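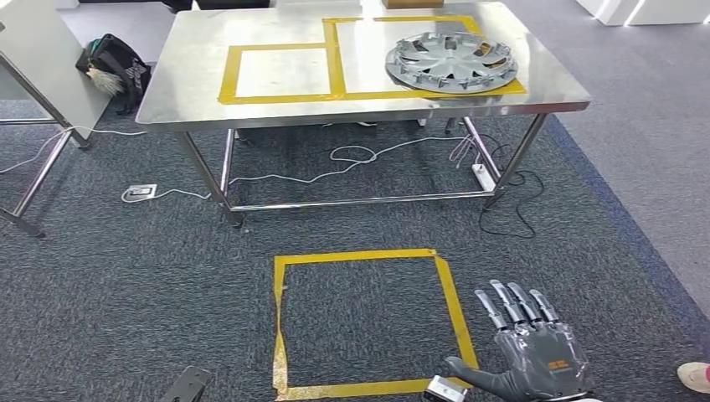 # Kirnwood hubcap set: read this before you download

Datasets > Shop chores > Kirnwood

Hi, I'm Zakhar Ivanyshyn and I look after this set. It's a small one – 402 runs of a humanoid moving a wheel hubcap between taped areas – and I put it together because I kept getting asked if robots can do shop-floor chores yet. My short answer is "some, slowly." The long answer is in the files, and you're welcome to argue with me about it.

## The chore

There's a steel table with two yellow tape rectangles on it, a smaller one on the left and a larger one on the right that share a strip of tape. There's also a taped square down on the carpet. Each run asks for one move: big rectangle to small, small to big, or table to floor and back again. A person does any of these without putting their coffee down.

The floor moves are where it gets interesting (and where I lost most of April). Reaching across a table is fine. Bending low enough to get fingers under a thin plastic rim that's lying flat on carpet is a whole other thing, and I'd say it's the best reason to use this set at all!

## What's in each run

- head camera video
- joint positions for both arms and hands
- the instruction as plain text
- a label: done, partly done, or failed

A run can last up to 40 seconds. After that we stopped it and labeled whatever we had.

"Done" means the hubcap ended up inside the tape or resting on it. I went back and forth on that one. The hubcap has a habit of sitting a little over the line, and a shop worker would call that good enough, so I do too. If you want a stricter rule, relabel from the last second of video.

## Folders

`brarkero/` has the table-only moves. `rerkness/` has everything that touches the floor. Please don't shuffle the two together and report one number. People did that with the first version and it made the robots look much handier than they are.

I held back 35 runs for testing, all from `rerkness/`.

## Things that may bite you

The tape is crooked and wrinkled in spots, especially on the carpet. A model that hunts for clean straight edges will have a bad day. Steel throws back a lot of light too, and there are loose cables on the floor under the table, so don't count on a tidy background.

It's also one hubcap, one table, one room. I would not tell a garage owner anything based on this alone.

## So, can they do it yet?

On the table, pretty often. On the floor, not in any way I'd pay for – I'd still pick the thing up myself. Version 2 will add a stack of hubcaps, which Zakharchenko's people have been asking for.

Last edited 25th December.

We use cookies to remember your settings. Accept | Manage choices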